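Notes for the June talk: planning a picking cell without blowing the budget

Welcome everyone! Say up front: this is a talk about shopping lists. The arm is the fun bit and it's usually chosen first, so spend two minutes on it and move on.

Ask for a show of hands: who has a line in their budget for clamps? (Pause. Enjoy the silence.)
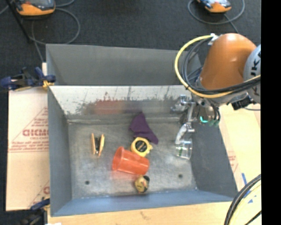 *Bin picking with mixed household objects: cup, jar, tape measure, clothespin, cloth.*

Points to make here:

- **Pick your objects before your gripper.** Glass, cloth and a thin bit of wood ask very different things of the fingers. Folness bought the gripper first and then bought another one.
- **Cables are a real cost.** Budget for routing, spare lengths and strain relief. At Honell we put down 800 euros and I wish we'd doubled it.
- **The bin matters!** Sloped walls bring things back towards the middle. Get a quote from a local sheet-metal shop; ours came in at 513 euros.

Then the Říha story (keep it short): 18 weeks' lead time on the arm, and the table ordered the day it arrived. Plan backwards from the slowest delivery.

Next slide. Talk about fixings and floor space. Bar clamps and cardboard are a brilliant way to try out a layout, and you can shift everything before you pay for proper fixtures.
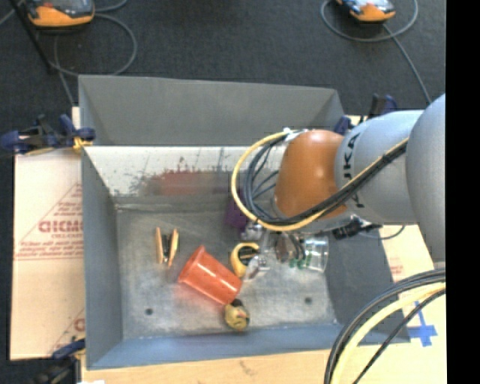 **Should we buy the spare gripper parts straight away?**
Buy one set of fingertips with the arm and leave the rest until you've run for 8 weeks, when you'll know which parts wear.

Finish with the Havar spreadsheet on screen and leave it up during questions. Handouts are by the door.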